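Workshop Notes > Opinion > Materials Handling

Filed under: Small Shops, Packing, Upkeep

Buy the roller track before you buy the second bench

Most small packing rooms get their order of spending wrong. They start with a table, which is right, and then they buy another table, and then shelves, and by the time anybody thinks about how a box is supposed to get from one end of the room to the other, the money is gone and the boxes are being carried. I have worked in two rooms like that and I now run one in Skeltham that used to be like that. My view, after a good many years of lifting cartons I had no need to lift, is that a few lengths of roller track do more for a small shop than any other purchase near the price.

I mean the plain kind. Two metal side rails with holes punched along them, a row of plastic rollers between, no motor and no belt. It's sold for flow racks mostly, where cartons slide down to the picker, but nothing says it has to live in a rack. Ours came from Stotero, a dealer in used warehouse fittings, and the bill for the lot was 2271 before delivery. A new powered conveyor for the same room had been quoted to us by another firm at a number I won't repeat. We ship candles, in cartons a child could push.

The first argument against it is that carrying is free. It isn't. Somebody picks a box up, walks with it, puts it down, walks back. On a busy day in December we pack nearly 40 large cartons and a great many small ones, and every large one used to be lifted four times between the bench and the door. Now it gets lifted once, at the end. My back has an opinion on this and so does the wage sheet.

The second argument is that roller track is fussy and that plastic rollers break. I'll grant part of that. Rollers do wear. Grit gets in at the ends, packing tape sheds bits of glue, and a roller that won't turn is worse than no roller, because the box stops on it and the next box runs into the back of the first. What I don't accept is that this makes the track a bad buy. It makes it a thing you have to take down and look over. 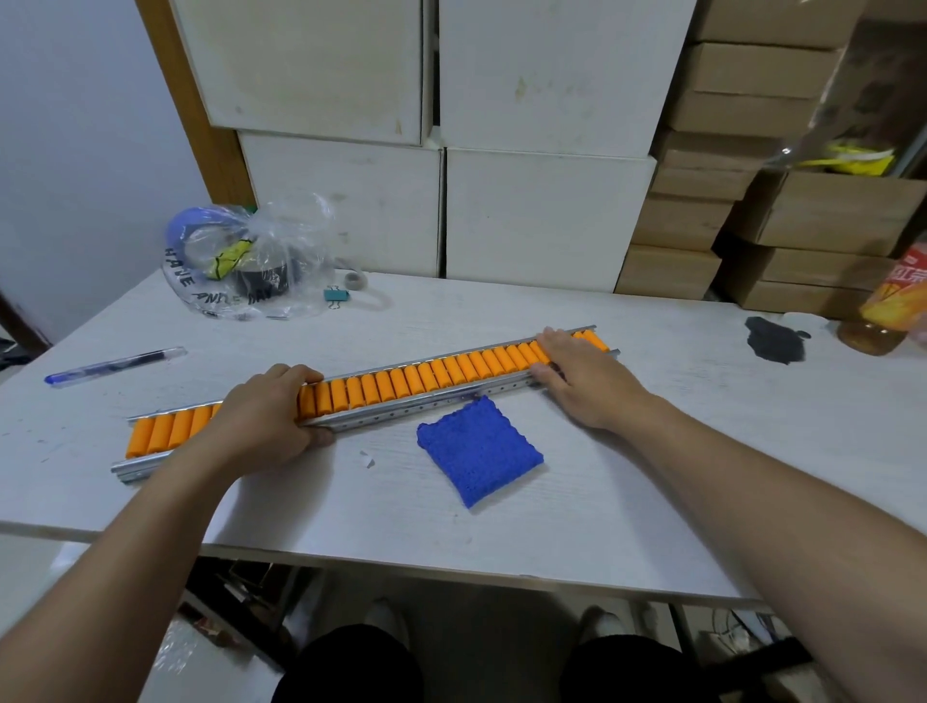 We do ours on an ordinary table, a length at a time. You want a table because the floor of a packing room is where the grit came from, and because you will be bent over the thing for a while. Run a hand along the rollers first. A stuck one is easy to feel, much easier than it is to spot. Then wipe along the rollers and the inside of the rails with something barely damp. I've seen people soak a track with spray cleaner and I think it's a mistake. The wet carries the dirt down to the roller ends and leaves it there. Keep a pen handy too, and mark a bad roller on the spot, or you'll lose it as soon as you turn the rail over.

It takes about 20 minutes for each length. People who sell sealed, maintenance-free conveyor like to add those minutes up over a year and wave the total at you. They never add up the hours you spend waiting for their technician.

Color is worth a word, even if it sounds like a small matter. I would pay a little more for bright rollers over gray ones. Our first batch was gray and every scrap of gray tape and dusty carton flap disappeared into it. On orange you see the dirt, and you also see the track itself, which counts for something when it sticks out past the end of a bench at hip height.
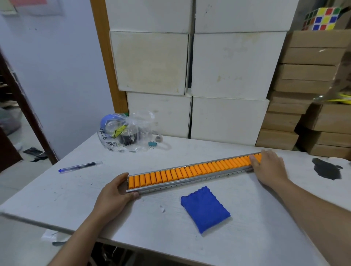 A length of roller track on the table, with cartons stacked behind.

The other thing I'd say to anyone setting up is to buy short lengths. The temptation is one long run down the wall, and catalogs encourage it. A long run looks good and then you can't move it, can't get past it, and can't clean it without two people and a free afternoon. Short lengths can be handled by one person. They can be swapped about when the work changes, and the work always changes. We had a run along the window all spring for a wholesale order from Giannakopoulos, and when the order was finished the run came apart before lunch.

Pay attention to the side rails when you buy used. Rollers can be replaced, but a bent rail can't be talked back into line, and it will steer every box to one side for the rest of its life. Sight down it from the end with one eye shut. Check that the holes line up across from each other. The listing for ours, number 2212, said "light wear," which was fair enough except for one rail that had met a forklift at some point. I sent that one back and got no argument.

There are rooms where I would not bother. If you send out padded envelopes, a track is useless, since anything soft sags between the rollers and sits there. Small jars on their own will tip. And if everything you make goes out on a pallet, spend the money on a decent pallet jack. The Trukberg we bought secondhand squeaks badly and has never let us down.

For the shops in between, though, the ones with a bench or two and a stack of white cartons against the wall, I think the case is strong. The second bench mostly fills up with tape, bags, clips and whatever had no other place to go. Ours did within a week. A length of track doesn't collect things in the same way, because anything you set down on it rolls off the end — we lost a mug like that, and I'd still buy the track first.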